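Thursday, January 25, 2024

Snow in the night and the tram was late, so I walked the last part from Dellwood. My left boot lets water in again. I must remember to take it to the shoemaker before March, I said this already last winter.

The long run finished at six in the morning. I had left it alone since Tuesday and I was a little afraid to look. We now have 610 trials in the simulated house, and 333 of them succeed. It is a bit more than half. Ya-wen had hoped for two thirds, and she said so at the morning meeting in her quiet way, and then she asked me what the failed ones have in common. I did not have a good answer, so that became my work for the day.

The method is still the one we agreed on with Kam-wah in the autumn. The policy learns only from simulated rooms, and in each training room we change the wall and floor textures, the furniture colors and the place where the robot stands. The idea is that it will stop caring about color and look at the shape of things. I believe in this idea, but I believed in it more in October.

After lunch (soup, too salty) I sat with Po-yen and we stepped through renders from the tiled house until my eyes hurt. I copy four of them in these notes.

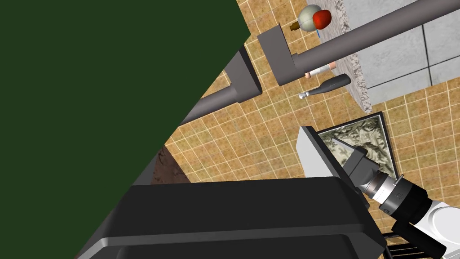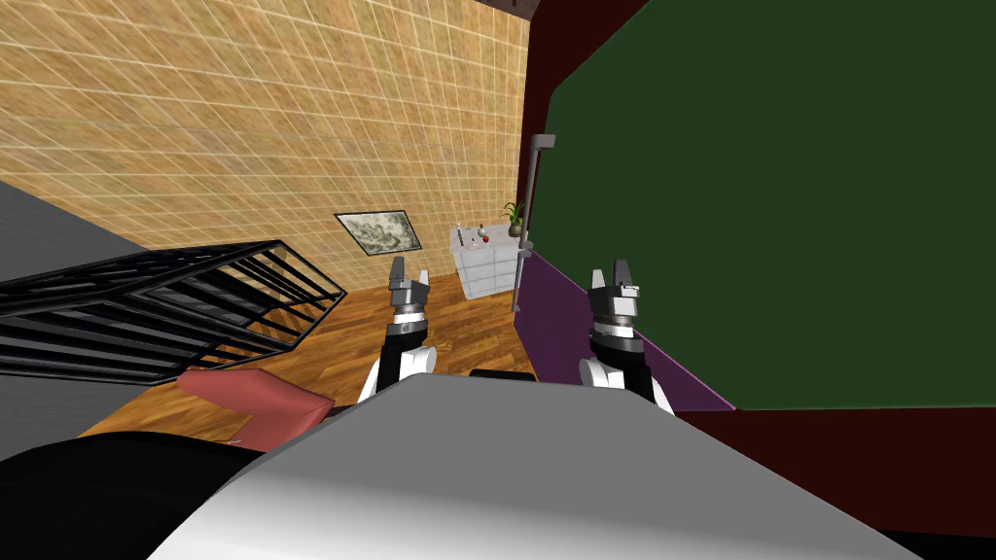

The chest of drawers at the back, with the plant on it:

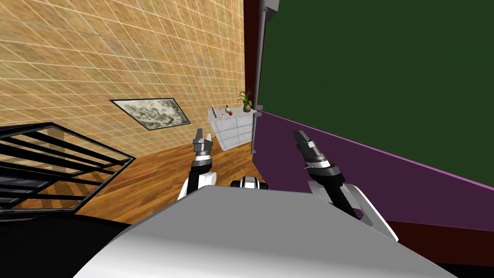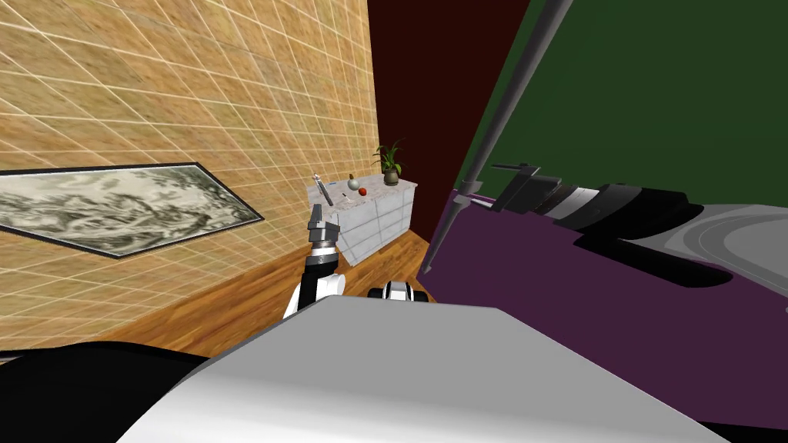 Po-yen thinks that the large plain surfaces are the problem. When a dark green or purple panel fills a big part of the view, there is little texture for the network to hold on to, and its guess of distance becomes poor. He showed me the depth error for 9 trials and in seven of them it grew when the robot turned toward such a panel. I am not fully convinced. Nine trials is a small number, and he chose them himself. But I could not offer him a better explanation, so I wrote his one on the board with a question mark.

My own suspicion is the tilt. We let the head lean by a random angle during training, but I checked the settings file and the range is smaller than I remembered. Somebody made it smaller in November. I looked in the history and the somebody was me. I wrote no comment with the change, only "fix". I was ashamed for some minutes and then I told Ya-wen, who laughed — it is better to find it now than after the paper is sent.

So the plan is two new training runs, one with the wider tilt and one with more plain surfaces, each of 3000 rooms, and everything else kept the same. Kam-wah wanted to put both changes in one run to save time. I argued against it, more strongly than I usually do in English, and at the end he agreed. If both are changed together we will not know which one helped. The first run is started on the Saarinen machine. The second must wait until Cheuk-hei gives back his half of the memory.

I should also write down that the success count is strict. A trial where the object is lifted and then dropped is a failure in our table. I want this sentence in the paper, early, in the section on method and not in the appendix.

Nilton called in the evening from Pristdale. He has got the apartment! It has a small balcony and no kitchen door. I promised to visit when the second run is going and nobody needs me. I ate bread and the rest of the soup, with water added this time, and it was good.

Tomorrow: ask Cheuk-hei about the memory, write a proper comment for the tilt change, boots.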